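New year, no gym

1 January 2024

Ok quick one becuase I have soup on the stove and people coming at four.

Every January I write the same post. Run more, eat less bread, learn Spanish properly this time. Went back and read last year's and it was embarassing. Not doing that. This year it's one thing. Getting rid of stuff.

I started in July, sort of. Moved the bookcase to paint behind it and found a whole second row of books I had forgotten I owned. Two copies of the same cookbook. A travel guide to a country that has since changed its money. I sat on the floor for an hour reading the guide and painted nothing. Wall is still half green.

So, rules. One bag a week, out the door. Doesn't matter how big the bag is. Goes to the Zaston Street thrift store if it's decent, trash if not. No "maybe" pile. The maybe pile is how I ended up with 80 cassette tapes and no cassette player.

Things already gone:

The bread machine. Plilness brand, wedding gift, used it maybe twice. Loaf came out with a hole in the bottom where the paddle was. Every time.

Most of the coats. Kept three. Do not need a coat for a person I was in college.

The exercise bike, finally. Listed it for $188, no takers, dropped it to $80, still no takers, gave it to the woman across the hall. She hangs laundry on it. Same as me then.

Paper was the hard one. Bank statements, old leases, school reports, a warranty for a Prosura vacuum that died two apartments ago. Took me three evenings. I kept one folder. The rest I shredded until the shredder got so hot it quit, and then I ripped the rest by hand watching TV.

Photos I am leaving alone for now. There are 1001 on the old phone alone, I know becuase the phone tells me, and I can't do it. Every blurry dog is still the dog.

What I didn't expect is how much I'd miss the junk drawer. Cleaned it out in one go, very proud, and the next day needed a rubber band. Bought a bag of 424 rubber bands. So there's a new junk drawer now and it is all rubber bands. If you need some, say so in the comments, I will mail them.
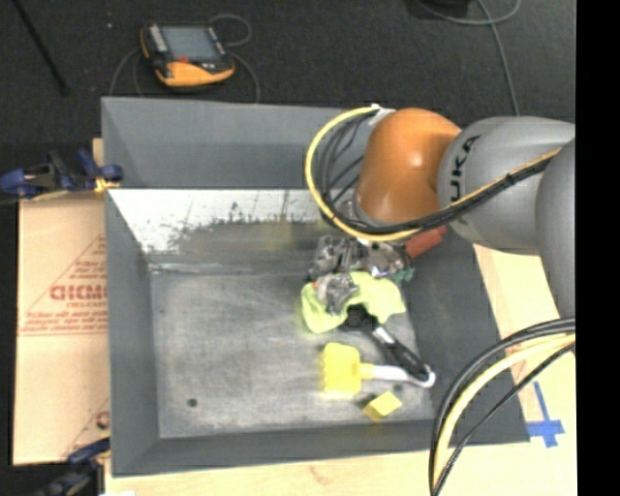 Orange and gray KUKA arm, big gray bin.

Anyway, first bag of the year is by the door. Two lamps, the fondue set, jeans. I put the jeans in, took them out, put them back in. They're in. I tied the bag.

Other plans, smaller. Finish the green wall. Take the soup pot back to my sister, it's been hers the whole time. Go to Ríos for the cheap lunch more often and stop buying lunch boxes, I own six and the lids fit none of them. Lids might be next week's bag come to think of it.

If anyone has a good way to deal with cables please tell me. I have a shoebox full and no idea what any of them charge. Scared to throw one out and find out.

Ok soup. Happy new year, will post again when bag two goes.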